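Skovum opens its doors to anyone who misses the old social web

For release: February

I still remember my first profile page. It had a tiled background you could barely read the text over, a song that started playing whether you wanted it or not, and a list of best friends that caused more rows at school than anything before or since. I loved it! So I'm really pleased to tell you that Skovum, the small social network I've been building from a spare office in Ballthorpe, is now open to everyone.

We've been in private testing for a while, with 3,276 members signed up by invitation, and they've been wonderfully noisy (and occasionally rude) about what they wanted. The thing they asked for most was a feed that runs in plain date order. So that's what you get. You see posts from the people you follow, newest at the top, and when you reach the last one you've read, it stops.

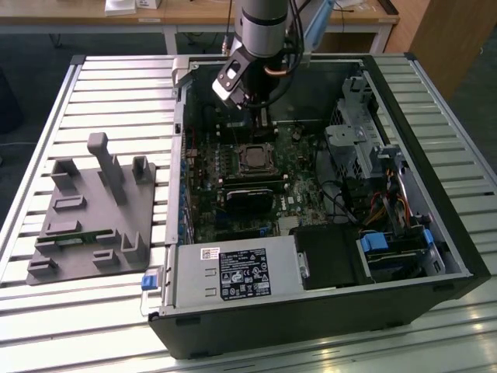 An open desktop tower on the workbench, with the motherboard facing up.

You also get a page that's properly yours. Pick from 40 starter designs or tear the whole lot up and write your own, colours, fonts, terrible scrolling banner and all. Music is back too, though I gave in on one point after a lot of grumbling from testers: songs only play when a visitor presses the button. Sorry, teenage me.

Bands were always going to be a big part of this. There are already 169 of them on Skovum, mostly playing in pubs and village halls, and each has a gig list, a player and a guestbook where fans can leave a message. Kadeck, who run a small online music shop, have joined us as our first partner, so a band can put a link to its records or T-shirts straight on its page. We don't take a cut of those sales.

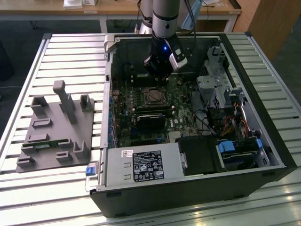
Robot arm and gripper over the open computer case.

Now, money. Skovum is free to join, and a paid account costs £3 a month. Paying gets you more room for photos and songs and a web address of your own, and that's it, everyone sees the same feed. There are no adverts at the moment. Bolger, a web design studio just down the road from me, did the new look and the phone version, and they put up with an awful lot of late emails about the exact shade of the guestbook.

If you were one of our testers, your page, friends and messages have all come across, and your old password still works. Do check your privacy settings when you log in, as there's a new option to hide your guestbook from people who aren't members.

Reporters and bloggers who'd like a trial paid account, screenshots or a natter can reach me through the press page on the Skovum site. I'm usually at my desk by 10am and I'm happy to talk about any of this, including the scrolling banners.

ENDS

Notes for editors

Skovum is a social network based in Ballthorpe. It is available in web browsers and on phones. Membership is open to anyone aged 16 or over.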